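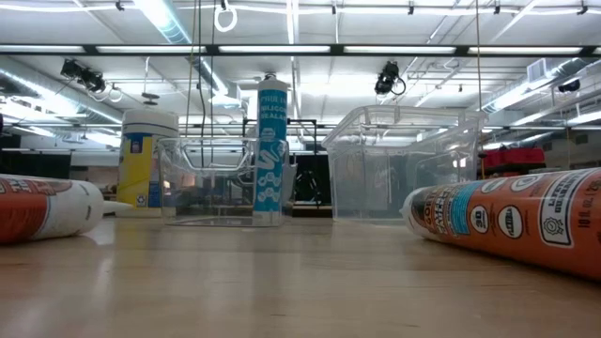 Call for Participants: Home Repair Product Packaging Study

The Plotow Center for Consumer Research invites adults who carry out their own household repairs to take part in a study of product labels and packaging. The study is conducted on behalf of Forkari, a distributor of hardware supplies, and is directed by Dr. Signe Torvik.

Purpose

Many people buy sealant only once every few years and must rely on the label to choose the right product. The study examines how buyers read instructions, compare sizes, and judge whether a product suits a bathroom, a kitchen, or an outside wall. An earlier written survey drew 1082 responses, and 261 of those respondents reported having bought the wrong product at least once.

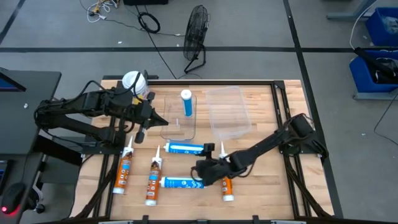 Participants will attend 2 sessions at the Coste Street building, held one week apart. In the first, they will complete a short questionnaire and read a set of printed labels. In the second, they will compare products by type and color, including upright tubes in orange and in blue and white, and explain to a member of staff which they would choose for a given repair. No product will be opened or applied.

Eligibility

Applicants must be over 18, live within the Bistelell area, and have made at least one purchase of caulk, sealant, or adhesive for use at home. Persons employed in the manufacture or sale of these products are not eligible. Reading glasses may be worn.

Compensation

Participants will receive a store gift card after the second session. Parking is free of charge.

How to Apply

Application forms are available at the front desk of the Center or by mail on request. Completed forms should be addressed to Iqra Jatoi, Participant Coordinator, and must be received by Fri 20 August. Selected applicants will be notified in writing. Sessions will be held in November.

Participation is voluntary, and participants may withdraw at any time. Personal details will not be shared with Forkari.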